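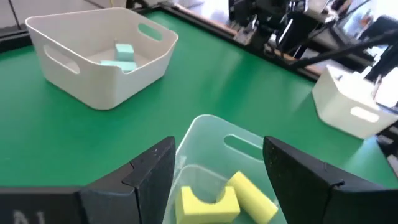 Département Ergothérapie et design du jeu -- Rapport de projet étudiant, deuxième année

Ranger par couleur : un atelier de tri avec des blocs de mousse et des bacs à poignées

Quand nous avons commencé ce projet, nous pensions très naïvement que le plus difficile serait de choisir les blocs. Nous avons passé de longues soirées à comparer des jeux de construction, à peser le pour et le contre du bois, du liège et de la mousse, et il nous a fallu un bon moment pour comprendre que les enfants, eux, s'intéressaient au moins autant aux bacs. C'est un peu l'histoire de ce rapport, et nous espérons qu'on nous pardonnera de la raconter dans l'ordre où nous l'avons vécue.

Le projet s'appelle Pandari. Il s'adresse aux petites classes et propose un rangement par couleur sur une table, avec un bac pour chaque famille de blocs. Les blocs bleu-vert vont dans un bac blanc, les jaunes dans un bac translucide, et un second bac blanc attend sur la droite de la table. Tous ont des ouvertures ovales en guise de poignées, ce qui nous a beaucoup aidés : une petite main y passe sans peine, et l'enfant peut tirer le bac vers lui au lieu de se pencher par-dessus tout le reste.

Le choix des formes nous a occupés longtemps (trop longtemps, sans doute !). Côté bleu-vert, nous avons gardé des volumes simples, un petit bloc proche du cube et un autre, rectangulaire et plus plat. Côté jaune, nous voulions quelque chose de plus amusant, d'où le cylindre et le bloc creusé d'un demi-cercle, qui ressemble à une arche ou à un U selon le sens dans lequel on le pose. Les enfants lui ont trouvé toutes sortes de noms -- le pont, la niche, le fauteuil -- et nous avons fini par adopter « le pont » dans nos propres fiches.

Les essais ont réuni 36 enfants, en 18 binômes, dans la salle Taltholm, que le département nous avait prêtée avec beaucoup de gentillesse. La table verte était déjà là. Elle nous plaisait pour sa couleur, sur laquelle les blocs jaunes se repèrent très bien, mais le plateau renvoie la lumière du jour et de longues traînées pâles s'y forment en plein milieu. Nous conseillons donc à la prochaine équipe de prévoir un store ou de tourner la table.

La transparence du bac jaune a été notre vraie surprise. Comme on devine son contenu à travers la paroi, plusieurs binômes y ont cherché un bloc avant même de lire la consigne, alors que devant les bacs blancs ils se levaient pour regarder par-dessus le bord. Faut-il alors des bacs tous translucides ? Nous en avons beaucoup discuté et nous ne sommes pas d'accord entre nous. Une partie du groupe tient à ce petit effort de mémoire que demande un bac opaque.

Il nous reste à refaire les étiquettes, trop petites, et à rédiger la version courte de la consigne. La deuxième série d'essais est prévue en mai, avec les mêmes blocs et un ordre de bacs différent.

Rapport remis le 15 avril 2018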